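Planning a self-guided walking route in Ornanness

The procedure covers a one-day walking route through the old quarter of Ornanness, starting at the ferry landing and ending at the Quintero museum. It assumes you are on foot, have no tour booking and are carrying a paper map. The tourist office app, Flura, works without a data connection if the town file is downloaded beforehand, but its walking times are calculated for level ground and the old quarter is not level.

1. Set the fixed points

List the places that have set opening hours. For most visitors these are the museum, the covered market and the bell tower. Enter the last admission time for each, which is usually earlier than the posted closing time. The bell tower has 121 steps and no lift, and the ticket desk stops selling once the last group has gone up.

Everything else on the route (courtyards, murals, the harbour wall) can be seen at any hour and should be fitted between the fixed points.

2. Mark the legs on the map

Use the free map from the landing kiosk. The 1:5000 edition is the only one that shows the stairways. Mark each leg from one fixed point to the next, and write the time beside it.
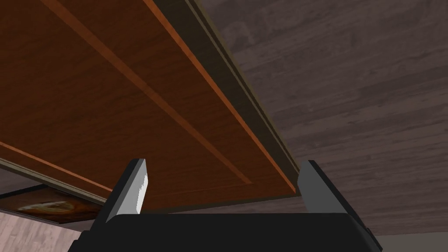 Stairways and streets need separate markings, as the kiosk map prints both in brown. The streets between the market and the tower run downhill side by side, and a thin pen line disappears among the contours. Choose a lighter colour than the base and lay it on wide. The three orange-brown stripes on the underside of the tabletop have about the right contrast: same family of colour as the darker wood, parallel, and still easy to tell from the grain. A yellow-orange pencil crayon gives a similar result on the kiosk paper. Felt markers bleed through to the street index on the back.

3. Calculate walking times

Allow 12 minutes per kilometre on the harbour level. Above the market, allow double. Add 30 minutes for the museum queue in April, when school groups visit. Do not average the two rates over the whole day; work out each leg separately and total them at the end.

If the total runs past last admission at any fixed point, remove a flexible stop from the leg before it. Reversing the route is possible but puts the steepest climb after lunch.

4. Check the return

Bus 274 leaves from the stop behind the museum, on the uphill side. The stop opposite serves the Wusden line only. Fares are paid by card or exact coins. If you are returning by ferry, the walk down to the landing is a separate leg and should be timed like the others.
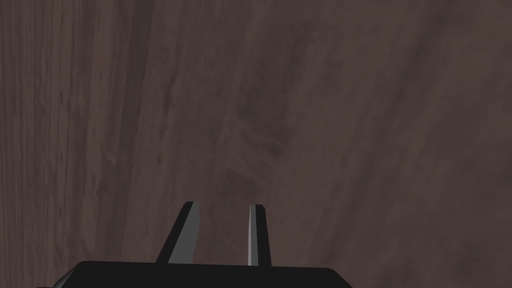

Nelu Pană writes that the doubled rate above the market is too generous for anyone used to hills, and that he did the tower leg at the harbour rate with a daypack. He also found the lower gate on the cistern stairs locked, which added a detour past the fish hall that the kiosk map does not suggest.

The gate is closed outside the summer timetable. The detour is signposted at the top of the stairs but not at the bottom, so mark it on the map before setting out. The rate in step 3 has been left as it was.

Last checked 06/01/2023.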